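# The plate stays on the table

The owner of Torgate, a secondhand housewares shop that also rents out table settings, would like me to stop calling it a party supply business. I'd used the term in an email. She brought it up before I had my coat off.

"Party supply is balloons," she said. "I do plates and cloths."

She asked me to leave her name out of this, on the grounds that her customers know it and everyone else can look at the sign. She has run the shop for 12 years, and for most of that time the plates were china. Then she switched almost the whole rental side over to plastic, in solid colors, and began telling anyone who would listen that plastic is what people should have been eating off at home all along. I came in on a Saturday with my doubts, and I left with most of them.

Her case goes like this. A household buys a nice set of dishes, breaks a few, can't match them, and ends up eating off whatever survived. A plastic plate in a plain color can be replaced with another plate in the same plain color. "You drop it, you pick it up, you finish your lunch," she said.

I said it also scratches, stains, holds the smell of garlic and feels like summer camp.

"What was wrong with summer camp?"

The rental stock came to 600 plates when she last went through it for the insurance. Yellow is the biggest group, and it's the color she defends hardest. She says food looks good on it. I asked her to name a food. She said blueberries, then tomatoes, then took a while to get to rice. I brought up scrambled eggs and she told me I was being difficult.

What I wanted to talk about was wear. New plastic looks fine in a store, and I have no argument with it there. My argument is with what it looks like after a few years of use, with the marks that a sponge won't shift, and I suspected she kept the tired ones in the back. She didn't, to her credit. The long table by the window was laid with older pieces.
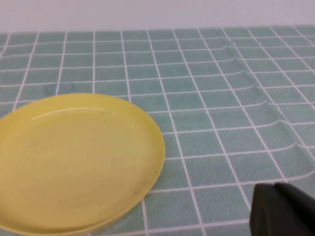
*A yellow plate on one of the grid-patterned cloths.*

"You're looking at the specks," she said.

I was. I was also looking at the smudges, and at a faint bluish patch on the cloth. She followed my eye to that too.

"That's a cloth that goes on tables. If you want one with no history, I can sell you one, and you can have it looking like this by January."

I asked whether a paying customer would accept a setting like that. She said it depended on the customer. People renting for a backyard lunch don't mind. People renting for a wedding go over everything under a lamp, and she gives them the newest stock and charges more for it. So the marks matter at one price and are charming at another, I said. She said yes, that was a fair description of the whole secondhand trade, and asked if I'd ever bought a used car.

The cloths are a separate argument. She likes the ones with some fuzz to them because a plate doesn't slide around and doesn't clatter. I can believe the part about the noise. But a fuzzy cloth is also a cloth that collects crumbs, and this one had a run of wrinkles across it that bent the white lines into little arches. A grid is about the least forgiving pattern I can think of for a fabric that creases. On a plain cloth I might have missed the folds altogether.

"I don't iron them," she said. "I used to iron them. I had 138 go out one June and I ironed every one, and they went into the back of a van and got sat on."

Does she tell customers that?

"I tell them they come folded."

She has a competitor now. Cevholm, across the river, rents stoneware in gray and off-white, and she talks about it with less patience than she has for me. Everything there looks like a wet sidewalk, in her opinion. I told her I'd eaten off Cevholm plates at a friend's anniversary and liked them. They had some weight. She asked how many were chipped. I said 2 at our table, and she was so pleased with the answer that I regretted giving it.

I put to her the question I'd come with, whether any of this was about how people ought to eat or just about what's cheap to replace. She didn't pretend to be offended. Replacement cost was how it started, she said. The rest came later, when she took some plates home herself and noticed she'd stopped telling the kids to be careful.

"Maybe I talked myself into it. I still use them."

What does she use when her mother comes for dinner?

She laughed and went to see about a customer at the register. When she came back she said, "The china," and asked me to print it, so I have.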